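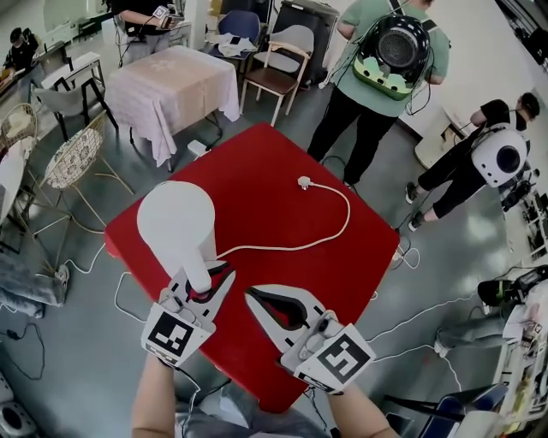

I have been on a lamp kick since the end of last year, and it's only getting worse! It started with one sad ceiling light in the bedroom that made everybody look like they had the flu, and now I can't walk into a room without checking where the light comes from. My newest love is the small white table lamp, the plainest kind, with a rounded dome shade and a slim stem. Put one on a glossy red tabletop and I swear it looks twice as good as it does on a shelf in the store. Even the cord looks nice against the red, which is not something I ever thought I'd write about a cord.

So, red and white. I grew up in a beige house (sorry, Mom) and I always figured red furniture was for diners and kindergartens. Then Josefina Farías, who I used to share an apartment with in Plorkstead, painted her kitchen table the color of a fire engine and wouldn't stop texting me about it. I went over for soup, sat down, and by the time the bowls were cleared I wanted one too. Everything white that she put on it just popped — the salt dish, the mugs, a stack of mail.

I don't have space for a second table, so I did the next best thing and painted my nightstand. Gloss paint is slow going. I gave it 3 coats, with a light sanding in between, and left the last one alone for a full week even though I was itching to put things on it. If you try this, use a foam roller for the top and save the brush for the edges. My first coat was all brush and you could see every stroke.

Now the lamp itself. I went through two before I found the one that stayed. The first was from Margaritis, the lighting place by the bus station, and I loved the shade but the base was so light that it tipped every time I reached for my glasses. The second one I kept. It came from the secondhand shelf at Nisar for next to nothing, and the shade is deep enough that I don't get the bulb in my eyes when I'm lying down. That's my big test for a bedside lamp, by the way: lie down in the store if they'll let you. They did let me. There was a mattress right there!

A word about bulbs. I had a really bright one in at first and it bounced off the red top and turned the whole wall pink. Kind of fun for an evening, less fun for reading. I swapped it for a softer, warm one of 200 lumens and the pink went away, mostly. There's still a little blush on the wall behind it and I've decided I like that.

Cords are my one gripe. A white cord on a red top is pretty, but a white cord down the side of a red nightstand and across a dark floor is a thing I trip on at 2 in the morning. I've stuck small clips along the back leg and I run the extra length into a loop behind the drawer. It took me five minutes and I should have done it on day one.

Next up is the hallway, which has no outlet anywhere useful, so I'm looking at the little rechargeable lamps from Morkari. They come in a green I can't stop thinking about. I'm giving myself until March to make up my mind, and if any of you own one, please tell me how long the battery lasts on the low setting!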